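Handgreifer mit Aufzeichnung im Heimprojekt: vier Wochen Praxis

Wer einem Roboterarm zu Hause das Aufräumen beibringen will, braucht Beispiele, und zwar viele. Ich baue seit dem Winter an einem kleinen Arm, der Verpackungen und Kleinteile aus Behältern holen und sortieren soll. Das Projekt heißt Rastow, nach dem Ort, an dem die ersten Teile lagen. Die Beispiele nehme ich mit tragbaren Greifern auf, die man von Hand führt. Vier Wochen lang hatte ich ein Paar davon im Einsatz, hier meine Eindrücke.

Aufbau und Einrichtung

Das Einrichten dauerte länger als erwartet. Die Geräte selbst waren schnell startklar, die meiste Zeit ging für die Ordnerstruktur und die Benennung der Aufnahmen drauf. Ich verwalte alles mit Cideo, einem kleinen Programm von Kenza Ait Ali aus unserer offenen Werkstatt. Es schneidet die Aufnahmen zu und sortiert die misslungenen aus. Wer noch keine solche Ablage hat, sollte sich vorher darum kümmern. Nach 100 Durchgängen findet man sonst nichts wieder.

Bedienung

Der Griff mit Fingerschlaufe ist gut gelöst. Die Schlaufe ist elastisch, der Finger sitzt fest genug, und beim Ablegen ist man schnell wieder draußen. Nach 18 Durchgängen am Stück merke ich trotzdem das Handgelenk. Ich mache dann eine Pause, sonst werden die Bewegungen schlampig, und schlampige Aufnahmen taugen für das Training nicht.

Das kleine Display am Gerät habe ich öfter gebraucht als gedacht. Ein kurzer Blick vor jedem Durchgang gehört inzwischen zum Ablauf. Schräg von der Seite lese ich es allerdings schlecht ab und drehe dafür jedes Mal die Hand. 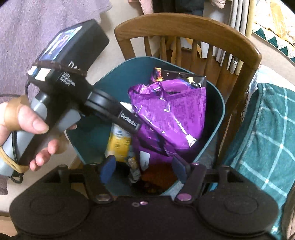
Beim Greifen selbst kommt es stark auf das Material an. Kartons und feste Dosen sind kein Problem. Folienverpackungen sind schwieriger, sie geben nach und rutschen weg, wenn man zu weit oben ansetzt. Mit den Gummispitzen fasse ich sie am besten dicht am Rand. Kleine Papierknäuel am Boden eines Behälters brauchen Geduld, weil die Backen dort wenig Platz haben. Ein Behälter mit weiter Öffnung hilft sehr. Die Höhe spielt ebenfalls eine Rolle: Auf Sitzhöhe arbeite ich entspannter als am Boden, und das sieht man den Bewegungen später an.

Kabel und Kleinkram

Das Kabel stört. Es ist dünn und leicht, hängt aber bei Drehungen nach links gern an der Stuhlkante. Ich führe es jetzt über den Unterarm und fixiere es mit einem Klettband. Schöner wäre eine Führung am Griff.

Ergebnis am Arm

Der Arm steht bei mir auf einer Platte aus dem Restelager und läuft mit einer Steuerung, die Nabila Kamel und ich unter dem Namen Traditz zusammengebaut haben. Mit den ersten Aufnahmen griff er meistens daneben. Nachdem ich Licht und Hintergrund häufiger gewechselt hatte, wurde es besser. Feste Verpackungen nimmt er nun zuverlässig auf, bei Folie braucht er oft 2 Anläufe. Für beidhändige Abläufe reichen meine Daten noch nicht. Das liegt an mir, ich habe zu lange nur mit rechts aufgenommen.

Zum Vergleich hatte ich vorher einen selbst gedruckten Greifer nach der Buckley-Vorlage, die in der Werkstatt herumgereicht wird. Der ist leichter und lässt sich mit Hausmitteln reparieren. Seine Backen haben aber Spiel, und das zog sich durch sämtliche Daten.

Fazit

Gut: fester Sitz in der Hand, brauchbare Gummispitzen, Display direkt am Gerät.
Weniger gut: Kabelführung, auf Dauer anstrengend fürs Handgelenk, Display nur aus bestimmten Winkeln angenehm.

Für einzelne Versuche würde ich weiter zum Selbstdruck raten. Wer regelmäßig aufnimmt und mit der Nacharbeit am Rechner leben kann, ist mit einem solchen Paar besser bedient. Ich benutze meines weiter und nehme mir als Nächstes die beidhändigen Abläufe vor, zuerst Tüten aufhalten und befüllen.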